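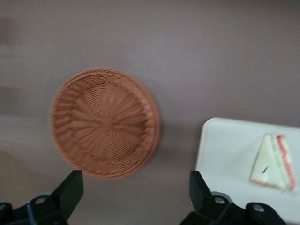
The basket that started it all: an afternoon with Yetunde Odukoya

Yetunde Odukoya lays a table the way other people tell stories. She has run Larken, her tableware hire shop, for 11 years, and when I ask where it began she goes straight to bread baskets.

"Always a round one," she says. "Shallow, with a good thick rim. You want to be able to pass it across the table with one hand and still be talking!"

She is very keen on the orange-tan sort, with the weave that spreads out from the middle like a pinwheel. Put one on a dusky, greyish-mauve surface and the colour seems to glow, and I have to say I came away completely converted. I had always thought of baskets as the thing you hide under a napkin.

"Please don't hide it," she says, laughing. "Let people finish the rolls and find the pattern. My mother's table was like that. We used to race to see the bottom."

Larken now has nearly 1,939 pieces on its shelves, and 136 of those are baskets. The rest is plates, jugs, bowls and trays, and she has plenty to say on trays too. White ones with rounded corners are what she reaches for most.

"A white tray is so calm," she says. "You can put it next to anything woven and they get on. I had a wedding in August, a lovely big family do, and the couple wanted gold everywhere. I said, let me show you one table my way. Basket, white tray, plain cloth. They had the whole room done like it."

Her business partner, Olumide Briggs, keeps the bookings and does most of the driving. He is less sentimental about the stock, though he did once turn the van round and drive back two hours for a single basket left behind in a village hall.

"It was a good basket," he says, and goes back to his list.

I ask how she looks after them all. Crumbs are the main enemy. She turns each basket over and taps it, then goes round the coils with a soft brush - an old pastry brush is ideal - and wipes the rim with a damp cloth. They are stacked only when dry, with a sheet of paper between each one.

And what goes in them, apart from bread?

"Oh, everything! Clementines. Eggs, if you're brave. Amarachi, my niece, keeps her keys and her post in one by the door." She thinks for a moment. "But I do like them empty as well. An empty basket on a clear bit of table - you start wondering what's for lunch."

Lunch, on the day I visited, was flatbread and a very hot pepper soup, and I had seconds.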